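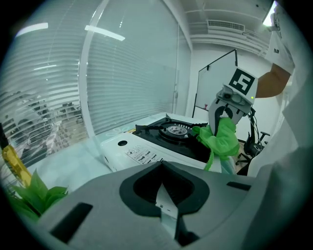
Speaker notes — Cleaning the small kitchen appliances

Slide 1. Good morning and welcome. Say the plan: first the portable gas stove, then the microwave, then questions. Ask who has cleaned their stove this month. Wait for hands.

Slide 2. The stove. Turn the knob off, take out the gas canister and let the metal cool down. Say this slowly. Lift the pan support and wash it in the sink with warm water and a little soap. For the top panel we use a soft cloth, damp, never dripping. Wipe from the back towards you, then go along the corners, where the fat likes to stay. Around the burner use the dry side of the cloth.

If somebody asks about steel wool: no, it scratches the black panels.

Slide 3. The microwave. Change the slide now.

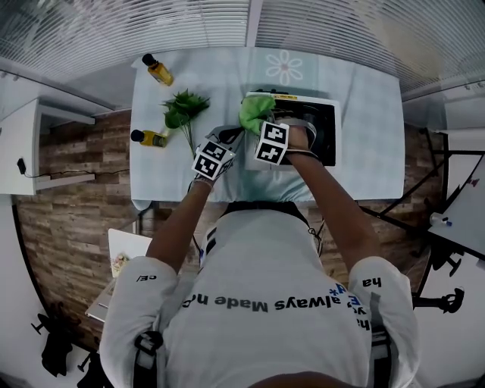

Plesinport Kitchen Care Group, Brolham branch

A green cloth at the top corner of the microwave. Many people clean only the door glass and forget the corners and the top — please say this twice. Pull out the plug before you begin. Inside, put a bowl of water with lemon, heat it for 3 minutes, and leave the door closed a little while after. (The plug comes out after this step! Correct the order on the handout.) Then wipe the walls, the ceiling and the door seal.

Tell them to move small bottles away from the side where they work. I knocked one over in Jeltau and lost time for my last part.

Slide 4. Cloths. One for the stove, one for the microwave. Wash them hot and dry them open, not folded. The handouts are on the chair by the door, 22 copies.

Questions until the tea break.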